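How does a painting get its price?

When I was seven I saw a painting of a blue boat in a gallery window, with a little card next to it that said 601 pounds. I remember that number because it annoyed me so much. Why the one? Who sticks one extra pound on a boat?

I work with art now, so I can finally tell you (well, mostly!). It's a bit messier than the price of a loaf of bread.

First, there's the size. Lots of painters measure how tall and how wide the picture is, and use that to get a starting number. A painting as big as a door nearly always costs more than one as big as a birthday card, even if you like the birthday card one better. I often do.

Then there's the artist. If lots of people already want pictures by the same person, the price creeps up. My friend Maxence Texier paints foggy harbours, and when he started he sold them to his neighbours for the price of a pizza. Last July one of them was hung at the Bennani gallery, and let's just say you could get an awful lot of pizzas for it.

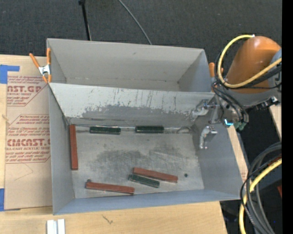

Next comes the bit that surprises children when I visit schools - the painter doesn't get all the money. The gallery keeps a share, and it's often half. That sounds greedy, but a gallery has to pay for the lights, the rent, the posters and the person who answers the phone. So if a picture sells for 2 pounds (a very tiny picture!), the painter might take home one.

What about the frame? Sometimes it's in the price and sometimes it isn't, so always ask. I once forgot, and had a lovely drawing leaning against my kitchen wall for two years while I saved up.

There's another way of selling too, called an auction. People put up their hands, or click a button at home, and each one offers a bit more than the last. When no one will go any higher, the auctioneer bangs a little hammer - bang! - and it's sold. You only need two stubborn people for the price to shoot up like a rocket.

And the extra pound on my blue boat? I went back years later and asked. The lady said the artist just liked odd numbers.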